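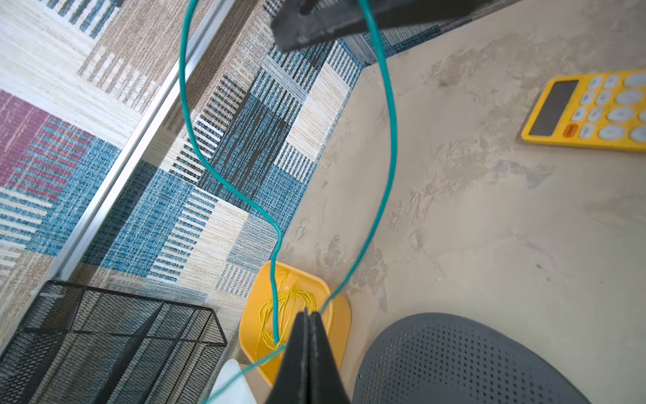

Hook-up wire is cheap to buy and annoying to keep. A length pulled off in a hurry springs out of its curve, catches on whatever is next to it and ends up with a kink in it. Sorting a pile takes an evening, and you don't need to buy much.

What you need
A shallow tray or tub for each colour
Twist ties or short bits of tape
Side cutters
A free patch of floor

1. Clear some space. Long wire needs more room than a desk gives you, so work on the floor. A rug is fine.

2. Find an end. Don't pull. Lift the whole tangle, shake it gently and let the loops open until one end drops free.

3. Deal with the kinks. Run the wire between finger and thumb to straighten it. If the insulation has split or gone white at a bend, cut that part out.

4. Coil it. Make loops a bit smaller than the tray and give the wire a slight twist with each turn so it lies flat. Thin wire wants to spring back – tie it in two places if it won't stay put.

5. One colour to a container. I keep thin yellow in a yellow tub, which saves writing a label.

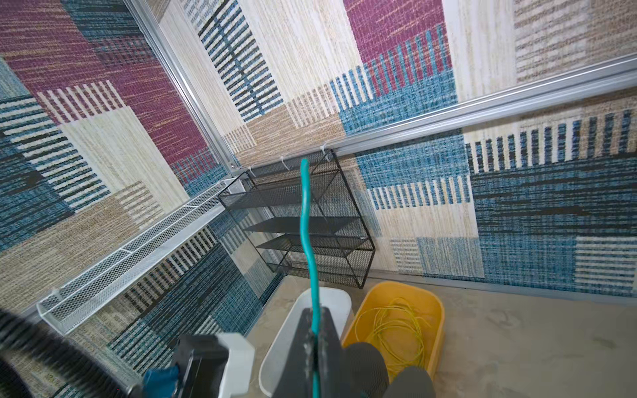 Yellow coil in its tub, next to the white bin. Mesh shelves hang from the rail behind.

6. Put the containers where you work. Open ones are best for wire you use every week. Mesh shelves and trays suit the tools and smaller bits, as you can see what is in them.

Offcuts shorter than 8 cm go in the scrap. Anything longer is worth keeping for jumpers.

Posted by Ilari Huttunen, Friday, April 23, 2021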